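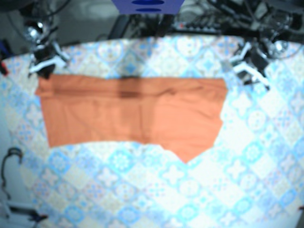
Cloth folding is the household work of laying a textile in layers so that it takes less space and keeps its shape in storage. It is done on a bed, on the knees or, most often, on a table. When a piece is first laid out it rarely has a regular outline. An orange fabric spread on a patterned tablecloth, for instance, may have a nearly straight top edge with a band that looks doubled over, while a pointed flap hangs down at the lower right. Such flaps are usually opened or turned in before the first real fold.

Most manuals describe two stages, flattening and folding. In the first, the hands move from the middle of the cloth to its edges. In the second, the cloth is halved along its longer side and then halved again. The teacher Teodor Pîrvu, in his booklet for the Honditz evening school, gives 22 ways to fold, of which only five are for garments.
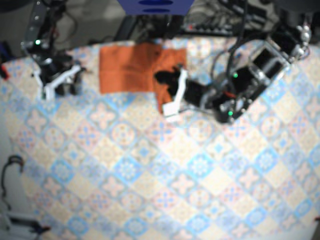
The surface has also an influence. A bare polished table lets thin cloth slide, and a tablecloth holds it better – but a busy print can make the edges harder to follow. Pîrvu advised a plain cover for beginners. Iulian Marinescu did not agree and wrote that a diagonal pattern helps the eye to keep a fold straight.

Garments are more difficult than flat linen, as curved edges do not lie on each other easily. They are commonly folded inwards first, until the outline is close to a rectangle.
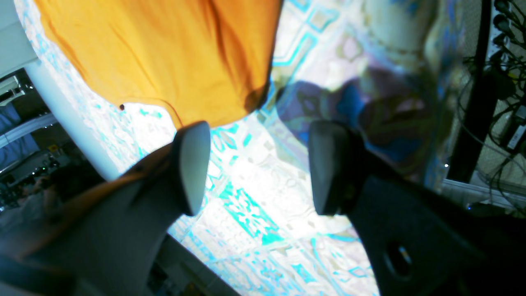

Orange fabric with a curved, narrow-banded edge and long soft creases.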